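Wood grain

Wood grain is the direction, arrangement and appearance of the fibers in a piece of wood. The word is used loosely. In the timber trade it may refer to the alignment of the cells relative to the long axis of a board, to the pattern seen on a cut surface, or to the spacing of the growth rings. Most grading rules deal only with the first of these, while furniture makers and veneer dealers tend to mean the second, which is more strictly called figure.

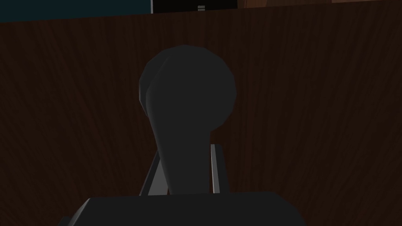
Appearance and figure

The look of a surface depends on the species, the growth conditions of the tree and the angle of the cut. A flat-sawn board is cut along a tangent to the growth rings and often shows arched or cathedral patterns. A quarter-sawn board is cut close to a right angle to the rings and shows narrow, nearly parallel lines. Rift-sawn boards fall between the two.

Color bands within a single board come mainly from the contrast between earlywood and latewood. Earlywood forms at the start of the growing season and has larger cells with thin walls. Latewood is denser and in many species darker. Stains can increase the contrast, as the more open tissue usually takes up more pigment.

Slope of grain

Slope of grain is the angle between the fibers and the edge of a board, given as a ratio. A slope of 1 in 20 means that the fibers move one unit sideways over 20 units of length. Bending strength falls as the slope increases – the loss is greater in tension than in compression – and structural grades therefore set a limit on it. Spiral growth in the trunk and careless sawing are the usual causes of a steep slope.
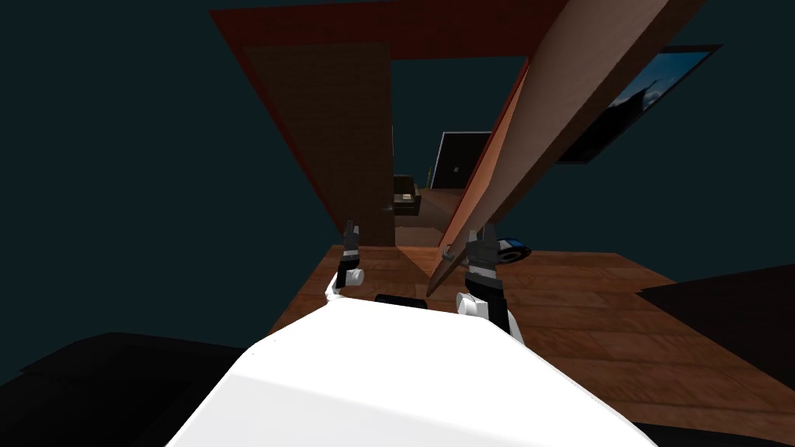 A long tan wooden plank.

Working properties

Planing with the grain lifts the fibers away from the cutting edge and leaves a clean surface. Planing against it can split fibers below the line of the cut, a defect known as tearout. Where the grain reverses within one board, as in interlocked grain, a scraper or a high cutting angle is preferred.

Wood also moves unevenly as its moisture content changes. Shrinkage along the fibers is very small. Across them it is much larger, and in most species the tangential figure is around 2 times the radial one. Wide solid panels are for this reason often held in grooves without glue.

See also: Figure (wood), Growth ring, Quarter sawing, Veneer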